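# Sorting Returns at Prerkeo: Student Project Report

We modeled the returns table at Prerkeo in simulation, with one arm picking mixed goods that people now sort by hand.

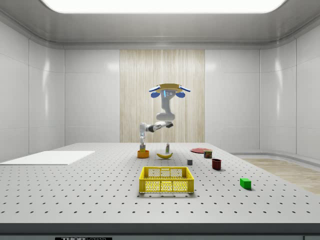 Fathima Biswas told us the picking was never the hard part of her shift; the hard part was deciding what is damaged, and she wants to know who does that once the arm is in.

Our plan leaves that decision with the sorters. The line handles 900 items a shift, and 57 of them went to a second check in November -- those still need a person. Two sorters would move from lifting to checking. Their pay grade is not settled.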